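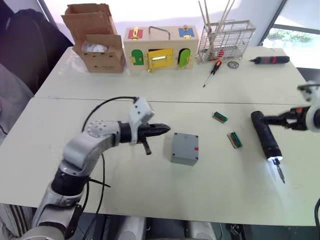

<sub>사진: Novero 자료실, CC BY 4.0</sub>

# cadcombe-recipes

Cadcombe 마을 회보에 실렸던 요리법을 긁어모아 한 줄씩 정리한 데이터예요. 원래는 제가 저녁거리 찾으려고 만든 스프레드시트였는데, 하다 보니 욕심이 나서 (그리고 잼 항목이 너무 재밌어서!) 저장소까지 파 버렸습니다.

## 들어 있는 것

- `recipes.csv`: 요리법 3116건
- `units.csv`: 계량 단위 환산표, 84행
- `notes/`: 제가 옮겨 적다가 남긴 메모. 오타 많아요.

열 이름은 `title`, `year`, `issue`, `ingredients`, `steps`, `source_page`입니다. 재료는 세미콜론으로 나눴어요. 쉼표로 했다가 "버터, 녹인 것" 때문에 다 깨져서 12월에 싹 갈아엎었습니다.

## 알아 두면 좋은 점

`year`가 비어 있는 게 321건 있어요. 표지가 떨어져 나간 호라서 저도 방법이 없네요. 추정치는 일부러 안 넣었습니다.

"한 줌", "찻잔 하나" 같은 표현은 원문 그대로 두고 환산값은 `units.csv`에만 적었어요. 찻잔은 세 가지 크기로 나눴는데, 솔직히 중간 크기는 제 감입니다.

Fedetti 오븐 눈금으로 적힌 온도도 섞여 있으니 섭씨로 착각하지 마세요. 저는 착각해서 머랭을 숯으로 만들었습니다…
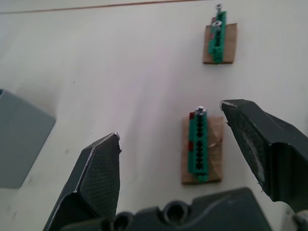 Bermúdez 님은 이슈란에 찻잔 환산을 아예 빼는 게 낫다고 남겨 주셨어요. 같은 호 안에서도 글쓴이마다 찻잔이 다르니 숫자를 붙이면 오히려 틀린 값이 퍼진다는 말씀인데, 듣고 보니 맞는 것 같아서 다음 판에서는 `approx` 열을 따로 만들어 볼까 합니다. 빼는 건 좀 아깝거든요.

## 쓰는 법

```
import pandas as pd
df = pd.read_csv("recipes.csv", dtype={"year": "string"})
```

`dtype`을 안 주면 연도가 소수로 읽혀요.

## 라이선스

제가 정리한 표와 메모는 CC BY 4.0입니다. 틀린 데를 찾으시면 이슈에 `source_page` 값을 같이 적어 주세요.

마지막 수정: 2019-03-12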